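Home News Hall Hire Toy Library Contact

Sorting the returns bins at Zustumby

2 min read

The returns bench at the Zustumby toy library has been rearranged, and members dropping things off will notice a few changes from March.

Returns used to go into one big tub beside the door. Blocks, puppets, puzzle pieces and the odd piece of clothing all went in together, and Rekha Dwivedi was spending most of her morning picking through it. We now have 2 grey bins on the table. Anything loose goes in the front one. Once it has been checked and wiped down, it moves to the back one, and from there to the shelves.

The bins are second-hand and came from Civlow when they cleared out their storeroom. They are scuffed, but they are deep enough that small pieces don't bounce out, and they saved us the $300 we had set aside for new ones. That money will go towards replacement bags for the construction sets.

Please keep bringing sets back in their own bags where you can. It is the single pieces that take the time. A block without a bag could belong to any of several sets, and Rekha has to go through the card file to find out which. If you come across a stray piece at home after you have returned the rest, just drop it in the front bin. You don't need to fill in a slip. 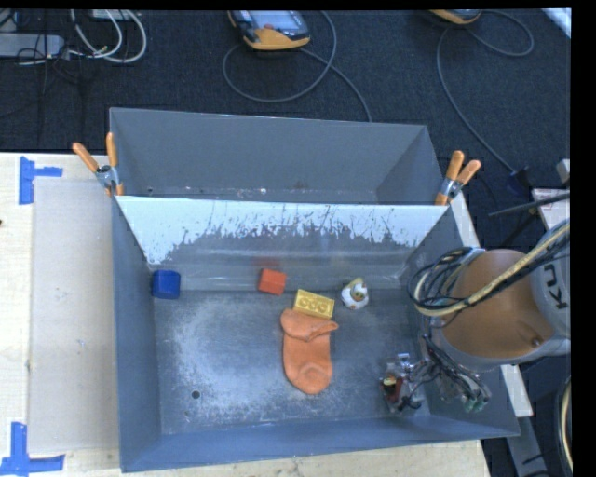 Socks are the other regular. They come off in the play corner and get scooped up with the toys at pack-up time. Unclaimed ones are kept in a basket under the counter until the end of each term, then go to the rag bag. If your child has gone home with one bare foot, ask at the desk.

Soft toys and anything with batteries should still be handed over the counter - they are cleaned separately and don't go through the bins at all.

Ehsan Sial is redoing the labels for the block shelves, sorted by colour as well as by size. The catalogue now runs to 400 items, so this will take a while. If you have a label maker we could borrow, let him know.

Recent items
Pikis puzzle swap: what to bring
New borrowing limits for the holidays
Chin Street car park entrance closed for repairs
Wanted: wooden train track, any condition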